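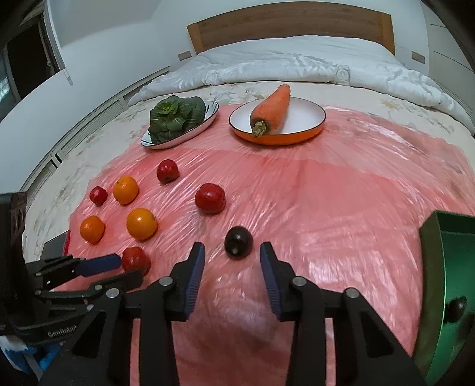 Lusby Moves Brabec Back to the Crease as Pusedetti Cup Resumes in May

Čestmír Brabec will start in goal for Lusby when the Pusedetti Cup resumes in May, head coach Elsa Lindholm confirmed after practice at the Dilon rink. The decision ends a stretch in which Lusby rotated its goalies from game to game and never settled on either one.

Brabec has played 208 games for the club, more than any goalie in its history. He lost the starting job midway through the winter after a run of soft goals and spent most of the past month opening the door on the bench. Boonmee Saengthong, who took over from him, will be the backup.

"Čestmír has practiced like a starter for weeks," Lindholm said. "I told both of them the same thing at the same time, in my office, and then we went out and skated. Boonmee is going to play again for us this season. He just isn't starting the next one."

The change follows a 6-5 loss to Phetsri in which Saengthong went the whole way. Lusby led by two goals entering the third period and gave the lead back on a pair of Phetsri power plays. The winner came in the last minute, on a shot from the right point that hit a Lusby defenseman's skate and went in on the short side.

Lindholm did not blame the loss on her goalie. She was harder on the penalty kill, which has been a problem since the fall and gave up goals again from the same spot at the top of the left circle.

"Their guy was standing there all night," she said. "We talked about it between periods and he was still standing there. A goalie can stop some of those. He can't stop every one of them if we keep letting the pass through."

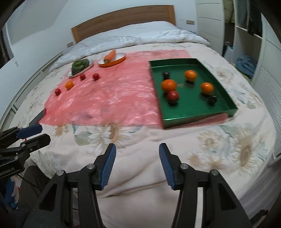
A crinkled pink plastic sheet spread over a sunflower-print duvet.

Saengthong, who is in his first full season with Lusby, said he was disappointed but not surprised. He had been told after the Phetsri game that the staff would review the position before the next round.

"I want to play, so it's not what I wanted to hear," Saengthong said. "But I let in five and then one more, and you can't really walk into the room after that and ask for the net. I'll get ready the way I normally do."

Brabec's season has been uneven from the start. He was late to training camp with a sore hip, came back in time for the opener and won his first several starts. The trouble began on a long road swing, when opponents started shooting high on his glove side and kept scoring there. Lindholm pulled him in the second period of the last game of that trip, and Saengthong finished it without allowing a goal. The job changed hands the next morning.

Since then Brabec has worked early most days with goaltending coach Mayuree Wattanapong, usually before the rest of the team is on the ice. Wattanapong said the two of them made one large change, to his depth, and left the rest of his game alone. Brabec had been playing well out past the top of the crease to cut down angles. He now starts closer to the goal line and lets the puck come to him.

"He was getting out there and then he had too far to go back," Wattanapong said. "On a cross-ice pass he was always a step behind. His hands were fine. People kept asking me about the glove, and I kept telling them to look at his feet."

Practice this week was built mostly around those passes. Lusby's forwards worked low-to-high plays and one-timers from both sides for the better part of an hour, with Brabec facing the first power-play unit and Saengthong at the far end against the second. Genivaldo Coutinho, who leads the team in goals, said Brabec looked
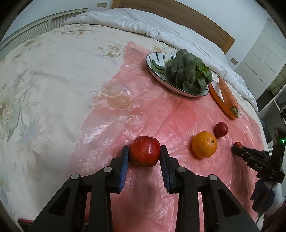
quicker from post to post than he had in the fall and was talking more to his defensemen on loose pucks.

"You hear him now," Coutinho said. "When he's going well he's loud back there. He yells at you if you're in his way, and I've been in his way a few times."

Coutinho is expected to be back on the top line himself. He missed the third period against Phetsri after blocking a shot with the inside of his foot, and skated in a regular jersey in both practices since. Lindholm said he took part in every drill and that she had no plans to limit his ice time. The power play will keep the same five skaters it used before he was hurt, with Coutinho in front of the net.

The penalty kill will look different. Lindholm tried several pairs of forwards on it this week and had her defensemen playing tighter to the circles, with one forward staying high to take away the pass to the point. She would not say which pairs she preferred. She did say that faceoffs in the defensive zone had cost the team as much as its coverage had, and the centers stayed out after practice to take extra draws on their weak side.

Lusby's next opponent is again Phetsri, this time at home. The Cup's quarterfinals are played over two legs on total goals, so Lusby starts the second game one behind. A one-goal win would send it to overtime. Anything better puts Lusby through to a semifinal, which the club has not reached under Lindholm.

Phetsri has not announced a starter. Its coaches used the same goalie throughout the first leg and are expected to stay with him. Phetsri has won its last two visits to Dilon, both by a goal, and its power play has scored in each of its Cup games so far.

Brabec has not faced Phetsri this season. He watched the first leg from the bench and said he had gone back through the goals on video, first with Wattanapong and later by himself.

"They move it well and they shoot before you're set," he said. "That's what they do. I'd like us to take fewer penalties, I guess. If we're going to be short-handed, then I have to be the best killer out there – that's the job."

Asked whether he felt he had something to prove after losing his place, Brabec said he had been around long enough to know how it goes.

"Boonmee earned it when he got it. He was good for us. Now I get a turn, and if I play badly he'll get another one."
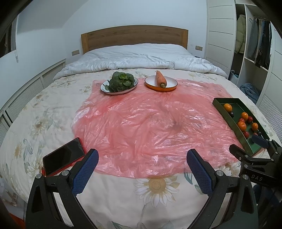

Tickets and Game Time

The second leg will be played at the Dilon rink, with the puck dropping at 7 p.m. and doors opening at 6. Seats in the main stand are sold out to season-ticket holders. The club has set aside 400 standing places behind the visitors' goal, and these go on sale at the rink box office at noon on the day of the game. There is no online sale for standing places, and the box office will sell no more than two to each person.

Season-ticket holders who can't attend may return their seats at the box office window until the morning of the game. Returned seats will be sold along with the standing places. The upper parking lot will be closed for resurfacing, and fans arriving by car should use the entrance on the south side of the building.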